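Open Saturday at the Trodura building

Trodura opens its upstairs workrooms to visitors once a year, in August, and I had been meaning to go since we moved to this side of town. The building used to belong to Niltex, who made curtain tape and bias binding there, and the old name is still on the loading doors. You book a slot by email. Mine was eleven in the morning, and I was asked to come to the side entrance because the front steps are being relaid.

Parking is poor. There is a yard behind the building, but on the day it was kept for staff and for a van delivering paper. I left the car on Krajewska and walked, which took me past the bakery and so cost me more time than it should have. The 236 bus stops almost outside if you are coming from the station.

Normunds Petrauskas met our group at the side door and took us up. He has charge of the paper store and the workrooms, and he talks at a steady pace without notes. He started with the store, on the first floor, where the full sheets lie flat in wide drawers. The drawers are labelled by weight and then by colour, and the colours run from white at the top to the dark ones near the floor. Heavy card is kept in the bottom row, for the sake of whoever has to lift it. The heaviest they stock in any quantity is 300 gsm, which he passed round so that we could try bending it. It doesn't want to bend. If you force it without a crease the surface cracks, and he showed us a piece where that had been done.

He then explained grain, which I had heard of but never understood. Card bends more easily one way than the other, and you are meant to find out which before you cut anything. The way to do it is to hold the sheet by two opposite edges, let it bow slightly, then turn it a quarter and do the same again. The direction that gives more easily is the one you fold along. We all had a go with offcuts. Two people in the group got it wrong with the thin stuff, and I was one of them.

The workrooms are on the floor above. They are plain white rooms with white tables and white shelving, and they are used for handling and sorting card, trying out folds and making up samples. The light is even and there is very little on the walls. Pale sheets get most of the use up there, pinks and lilacs mainly, and it took me a while to see the difference between two that had different names on the drawer.

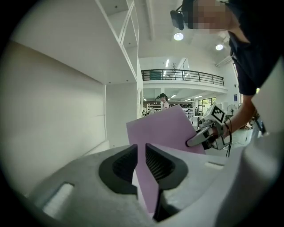
Thin card is harder to handle well than thick card, and I had assumed the opposite. A thick piece stays the shape it is. A thin one takes a mark from anything that presses on it, and if you pick it up by one corner the far side swings and you get a soft kink that never quite comes out. The advice was to take hold of it at two places, well apart, and to lift both at the same speed. Once it is upright it is stiffer than it looks. Laying it down again is where most of the damage is done, usually by letting go of one side too early and sliding the other.

There was a good deal about creasing as well. The crease goes in first with a blunt tool and a ruler, and the fold is made afterwards with the raised ridge on the inside. I had always done it the other way round, for years, on birthday cards and school projects, and had put the ragged folds down to cheap card. Normunds folded one piece each way and handed them over for comparison — the difference is plain even at arm's length.

The samples are made in the same pale colours, and he was asked why. The answer was that marks show up better on them. Fingerprints, dents and small scuffs disappear on black or dark green until the light catches them, by which time the piece has gone out to somebody. On pink you find them at once.

Storage took up the last part of the talk. Flat sheets should stay flat, and made-up pieces can stand on edge for a short time but ought not to be left like that over a weekend. Cardboard boxes are fine on the shelves for odds and ends. Liquids are supposed to be kept well away from paper, which drew a laugh from somebody at the back who had brought a cup of coffee up with her. She was allowed to finish it on the landing.

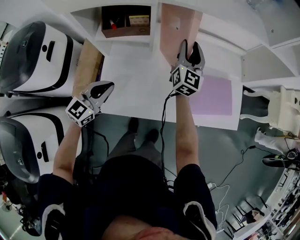

Teresa felt there should have been more time at the tables and less on the drawers. She had come hoping to make something from start to finish and went home with a creased offcut and a leaflet. She also pointed out that the room gets warm by midday, and that card which has been in a cold car will curl if you bring it straight in and start work on it. Leave it in its wrapper for a couple of hours, she said, and it will behave.

I have some sympathy with that. The visit is advertised as a morning, and if you take away the stairs and the questions it comes to rather less. On the other hand it is free, the group was kept small, and I learned more about grain than I would have from a book.

There is a small counter on the ground floor where you can buy offcuts by the bundle. I took a mixed one of light colours and a creasing tool made by Grander, which has a good weight to it and fits the hand better than the back of the butter knife I had been using. They take cards but the machine was slow, so bring coins if you have them. Bundles are tied with string and not bagged, so bring something flat to carry them in too.

The stairs are steep and there is a goods lift, which visitors can use if they ask when booking. Toilets are on the first floor past the store. Children are welcome in the workrooms but are asked not to open the drawers.

The next open day will be announced on the board by the side entrance and by email to anyone who has been before. I have put my name down for it, and this time I shall get the bus.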